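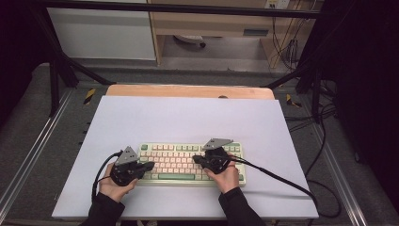
**To:** Wai-kit Hsiao, Lesach Fund
**From:** the hand-held gripper group, Jirkolden
**Date:** May 22, 2020
**Re:** Good practice rules for hand-held demonstration work, second progress report

Dear Wai-kit,

Thank you for your patience with this one, and for the very kind notes you sent back on the first report. We have taken nearly all of them on board, and where we haven't I try to explain myself further down. The short version is that the draft rules now exist as a proper document, people in the lab are working under them every day, and we are on course to hand you the full text in June as agreed.

**Where the rules stand**

You will remember that we began with a long and rather untidy list gathered from everybody who had ever recorded a demonstration here. It had 237 entries, many of them the same complaint in different words. We have boiled those down to 10 rules, each with a page of notes. I was against making it so short, I admit, and lost that argument to the operators, who said they would read one sheet on the wall and would never read a binder. They were right, and the sheet is up.

The rules that have settled, and that I don't expect to change again:

- Cables are laid away from the operator's working side before the grippers are picked up, and checked again after every break.
- Anything on the floor that a person could catch a foot on is marked. Rails count, even when everyone in the room knows they are there.
- The work surface is cleared of everything the task doesn't call for.
- Plain dark sleeves, no watches, no rings.
- An operator may stop at any time and doesn't have to say why. The recording is kept and labeled "stopped".

That last one took two full meetings. The worry was that we would fill the archive with half-finished takes, and we may yet, but several newer operators told us they had pushed on with sore wrists so as not to spoil a run, and that settled it for me.

**Keyboard tasks**

The keyboard work has been our main testing ground this period, and a very good one. Keys are small and close together, and a gripper finger is a good deal clumsier than your own, so any vagueness in the instructions shows up quickly. We had written "press the key cleanly" and found that every operator had a private idea of what that meant. The wording is now "press one key, release it fully, then move" - dull, but everyone does the same thing.

We also had to decide what to do about mistakes. Our first draft told people to start over after a wrong key. The second draft, which is the one in use, tells them to carry on and correct it the way they would at their own desk, and to note it on the log afterward. Shih, who are reviewing the rules for us, asked whether this muddies the data. I think it's a fair question, and we have agreed to label corrected takes separately so that anybody who wants them out can take them out.

The target you set us was 1000 labeled takes under the new rules before the text is frozen. We haven't reached it, and I would sooner tell you so now than in June. Relabeling the older corrected takes ate up more afternoons than I had planned for. The pace has picked up since the log form was cut from two pages to one, and I still believe the target is within reach.

**Your comments on the first report**

You asked for a rule on session length. We have written one, but it is marked as provisional, as the operators want to try it a while longer before it is fixed. You also suggested that we borrow the Kevdale checklist whole. We went through it line by line and liked it a great deal, but most of it deals with fixed arms behind a fence, and it says very little about a person standing at a table with a device in each hand. We kept its section on daily inspection nearly word for word, with their permission, and left the rest.

**What comes next**

- Finish the notes to rules 7 and 8 (sharing a work area, and storing the grippers overnight).
- Get written comments back from Shih.
- Have someone from outside the group run a whole session using only the wall sheet, with none of us helping.

We have no change to the budget to report. If you would like to come by and watch a session before the text is frozen, please do, and bring whoever you like. Let me know which day suits and I'll make sure the keyboard task is on the schedule.

With warm thanks from all of us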